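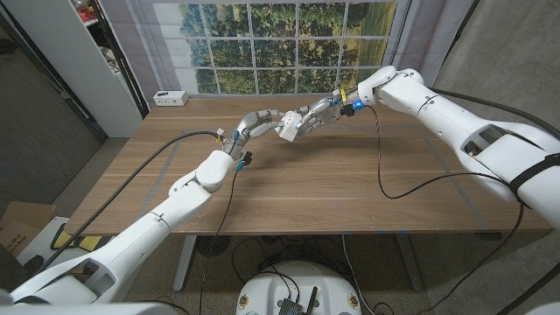 Both hands on the block at the Brarnley workshop.

RARNOTCOMBE: A two-armed robot in Brarnley is being taught to handle small objects by the time-honoured method of being made to do it again. Grulidow, the firm behind the project, said on Tuesday, March 5, 2024 that it had gathered 1,535 examples since the start of February, of which 117 were thrown out for reasons it described as "mostly human".

The robot, known to its makers as Paul, has metal fingers, a wooden-topped table and a printed window with a pleasant view of greenery. An operator steers the arms through each attempt while the movements and the view from the head are recorded. The recordings are then fed to a learning system, which is expected to work out the rest for itself.

A good attempt lasts 18 seconds. Fumbles are kept too, provided the operator recovers from them, as the firm would like Paul to know what to do when he makes his own. Operators are asked not to do the job the same way each time, an instruction they are said to have followed without effort.

Grulidow wants another 500 examples before it lets the system try the task unaided. It has not set a date for this, and the town's biscuit packers have been told their jobs are safe for the present.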